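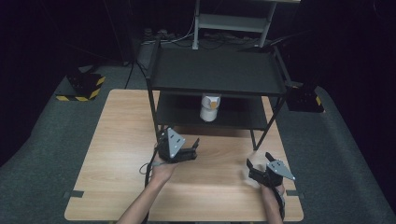
Garstead Hall kitchen and back rooms: monthly walk-round, August

Please take your time with this one, and write your comments in as you go. The folder lives on the hook inside the pantry door, and a pencil should be tied to it (if it has wandered off again, there are more in the drawer under the phone).

1. Exits and hallways
Both doors open fully from the inside. OK.
Comment: the back door still drags a little on the mat. I turned the mat around and it seems happier, but do give it a push when you pass.

2. Smoke alarms
Tested with the button, all sounding. OK.
Comment: the one outside the pantry is very loud — warn whoever is in there first, please!

3. Tables and work surfaces
No splinters, no wobbly legs, no lifting edges. OK.
Comment: run your palm along the underside as well as the top, and lean on each corner with your full weight. Dimitriou delivered the new feet and we have 24 spare, so change any that look tired.
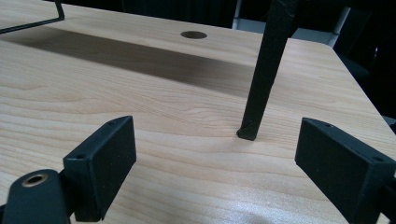
Ginum wrote beside this item last month that the corners ought to be checked with the chairs pulled right out, as a loose leg can feel perfectly firm with a chair wedged against it. A very good thought, and I've done it that way this time.

4. Glass and breakables
Chipped pieces taken out of use. See comment.
Comment: 2 tumblers had rough rims, so I wrapped them in newspaper, marked the parcel and put it in the outside bin. Please don't tuck chipped ones at the back of the shelf, however fond of them we all are.
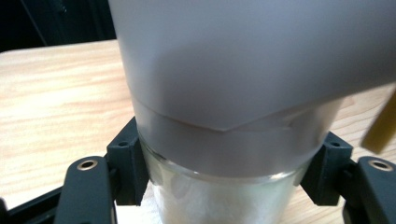
5. Cords and outlets
No frayed cords, no warm plugs. Needs action.
Comment: the long extension cord from Grollau has a nick near the plug, so I've tagged it and hung it in the office. Use the short one until a replacement comes.

6. First aid box
Bandages low, everything else in date. Needs action.
Comment: five left in the small size. I'll pick up another box on my way in, and would the next person kindly check that I remembered?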